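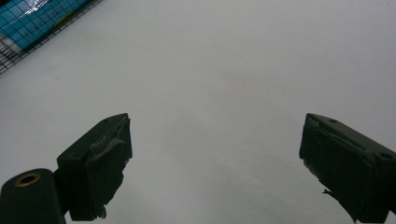 # Light Surfaces

Data card and README for the plain-surface part of the Markley household set.

## Summary

Light Surfaces is a collection of short clips and stills of pale, mostly bare surfaces: tabletops, counters, shelves, wall panels, cabinet fronts and the insides of drawers. It was put together for people who work on surface finish, wiping and clearing tasks, and who need to know what a plain background looks like before anything is set down on it.

The current release has 1,462 clips from 55 rooms. Most clips are short. Color is left as recorded, so whites drift toward gray or blue depending on the light in the room.

## What is in the folders

- `clips/` – the video files, grouped by room
- `stills/` – one still per clip, same base name
- `labels/` – one JSON file per room
- `splits/` – train and test lists
- `notes/` – plain text notes on rooms with odd lighting

The test split holds 200 clips. No room appears in both splits. If you make your own split, do it by room and not by clip, or the same countertop will end up on both sides.

## Label fields

`surface_type` is one of: table, counter, shelf, wall, cabinet, drawer, unknown. Use of `unknown` is fairly common. A matte white area with no edge or corner in view could be any of these, and labelers were told not to guess from the room name.

`tone` is one of: white, light gray, cream, other. Labelers picked the closest one from the still.

`finish` is matte, satin or gloss. Satin was added in version 2 after too many surfaces were landing in gloss on the strength of one soft highlight.

`shading` is even, soft or strong. Soft covers gradual changes across the surface, such as one side slightly brighter than the other. Strong is for hard shadow lines.

`clear` is true when nothing is resting on the open part of the surface. Crumbs count as something. Faint shading does not.

## How labels were made

Each still was labeled twice, by different people, on the Gekness tool. Where the two disagreed, a third pass settled it. The field with the most disagreement was `tone`, mainly between white and light gray. We kept the third-pass answer and did not store the first two.

Room notes were written by hand. They are uneven. Some rooms have a full paragraph and some have one line.

## Known problems

- Auto exposure pulls very bright surfaces down to gray. Do not use this set to measure paint or laminate color.
- Wall and table surfaces look alike when they fill the view. Check the clip before trusting the still.
- The Silus rooms have overhead light only, so nearly all of their clips are marked soft.
- Kitchens are overrepresented. Bathrooms are thin, and there are no outdoor surfaces.
- Two rooms share a folder prefix. The label files are correct – the folder names are not.

## Getting started

Unpack the archive and keep the folder layout as is. The loader expects `labels/` and `clips/` to sit next to each other. To read only bare surfaces, filter on `clear` before loading video; it saves a lot of time on a slow disk.

The loader skips missing stills without a warning. This will change in the next release.

## Changes

Version 2: added `satin`, fixed swapped labels in the Yadav rooms, removed duplicate clips.

Version 1: first release.

## Related

Markley Drawers and Bins
Markley Countertops, Cluttered
Yadav Rooms: Lighting Notes
Gekness Labeling Guide
Silus Shelf Set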